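I have folded, by a conservative estimate, 3000 items of clothing small enough to fit a cat, and I still can't say what a folded baby bodysuit is supposed to look like. A towel has an opinion on the subject. A bodysuit has a neck, two holes for arms, two for legs, and a flap with snaps that sticks out like a tongue.

The folding guides don't help. The one I own was handed out at a home show in Gurnton, and it runs to 202 pages, six of them on napkins. Baby clothes get one paragraph, which tells you to "fold as for a small shirt." I would like to meet the shirt.

So you lay it flat, face up, smooth it out, and look for the line where it wants to bend. On the white one with the brown trim, that line runs right under the bear.

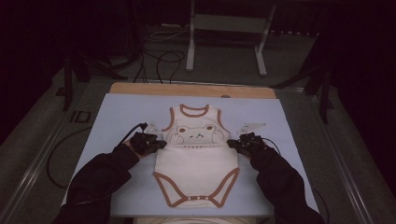
## The bear question

Do you fold the bear in or out? In Senden, where I grew up, prints went inside, so they wouldn't fade or get ideas. My in-laws come from Noltolberg and fold everything picture side out, so you can find the bear at 3 a.m. without unfolding the duck. I've come around to their side, though I haven't told them. A drawer full of plain white rectangles is very tidy and completely useless.

As for how many folds, I say two. Flap up, top down, done. There are people who go for thirds and then stand the result on its edge like a file card. I tried it for most of April. It takes me about 90 seconds apiece, and the first hand into the drawer knocks the whole row over.

What I will defend is the flat surface. I used to fold on my knee, or on the bed, or in the air with my chin, and the sleeveless ones came out shaped like soup. Now I clear a space first and keep it clear. It's the only part of the job I look forward to - a wide, pale stretch with almost nothing on it yet.

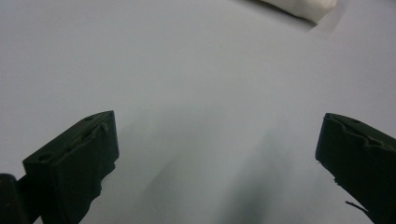 It doesn't last, of course. The basket is right there. My neighbor has a Ververidis cabinet with a pull-out shelf just for folding, and she keeps her mail on it. I've seen the mail. It's folded in thirds.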